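Caught Fitriani Saragih between scenes, half seven in the evening, tea going cold. She's head writer on *Grorkisgate*, the family serial that has now done 242 episodes, and she talks fast so I'll type fast.

First thing everyone wants to know. Is Kapoor really dead? "He fell off a boat," she says. "We never saw him land. Make of that what you like." She wouldn't go further. I tried twice. 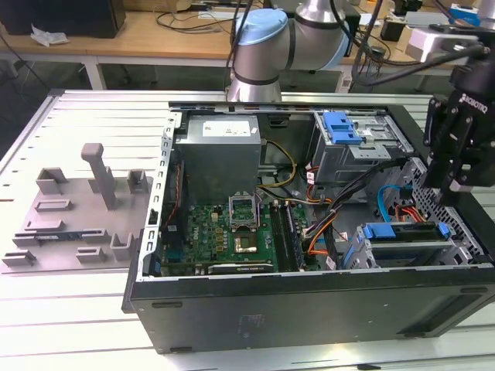 The will, then. Episode 174, the one where the eldest daughter reads it aloud at her own engagement party. Saragih wrote it in one night. "I wanted the wrong person to be holding the paper. The mother knows, the cook knows, and the girl is reading it cold." The channel got 3,000 messages about that episode, most of them furious with the mother. She was pleased.

Less pleased about the twin. "Not my idea. I'll say that much." The twin lasted nine episodes and went to Grombridge to study law, and hasnt rung home. 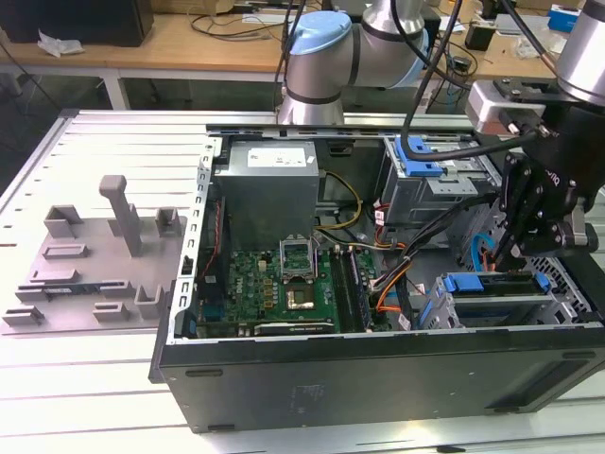
## The wedding, again

Yes, there's another one. March, if the schedule holds. Yến Triệu, who plays the mother, has asked for a proper row on the temple steps and she's getting it. "Yến can do four pages without a cut. So I gave her six."

And the groom? Cúc Thái is back as the sister who knows what he did at the Mastitz factory. Saragih says she won't tell straight away. "She'll sit on it. She'll be nice to him at breakfast. That's much worse."

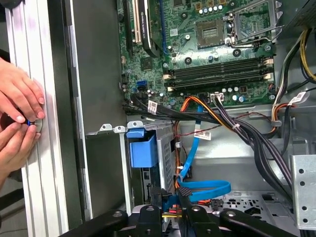

I said viewers might be tired of secrets kept over breakfast. She laughed at that, a bit. "They write and say stop it, and then they write and ask what was in the letter."

So what was in teh letter? "Page two," she said, and got called back in.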